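Drelodton municipal referendum, 2018

The Drelodton municipal referendum was a local vote held in the town of Drelodton on September 16, 2018. Voters were asked if the town should join its administration with the neighboring district of Wasta. The proposal was rejected by a margin of 187 votes.

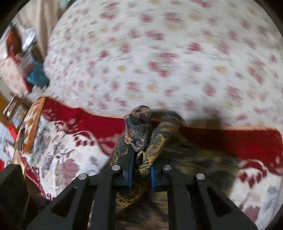
Patterned fabric held between two blue pads.

Background

Drelodton and Wasta have shared a water service and a secondary school for many years, but each kept its own council and its own budget. The idea of one common administration was first discussed after the town of Liem, on the other side of the river, closed its tax office and sent residents to Wasta for most paperwork. Supporters in Drelodton feared that the same would happen to them without any agreement in writing.

The council approved the referendum in December of the previous year. The first version of the question mentioned also the district of Dreswood, but the Dreswood council withdrew before the text was final, and its name was removed.

Campaign

The campaign in favor was led by council member Tamara Voicu, who argued that a joint administration would be able to apply for larger road grants. She proposed that the new council should meet in the two towns by turns. Opponents had no single leader. Their main points were the debt of the Wasta district — mostly from the repair of its sports hall — and the number of seats which Drelodton would receive.

Under the draft agreement, Drelodton would have 3 seats and Wasta the rest. This part of the agreement was criticized also by some people who otherwise supported the joining. A public meeting on the matter lasted until late evening and ended without a change to the draft.

Conduct and result

Voting took place on a Sunday at 2 polling stations, the town hall and the primary school. Roughly 2,000 residents had the right to vote. Postal voting was allowed only for persons with a medical certificate, a rule which the local press described as too strict.

The "no" side won at both stations, with the larger difference at the primary school, which serves the streets farthest from Wasta. A request for a recount was filed and later taken back.

Aftermath

Voicu remained on the council but gave up her position as head of the finance group. The shared water service and the school were not affected by the vote. The two councils later signed a smaller agreement on snow removal and the upkeep of the connecting road — it did not need a referendum under the local rules.

See also
Drelodton town council
Wasta district
Local government in Liem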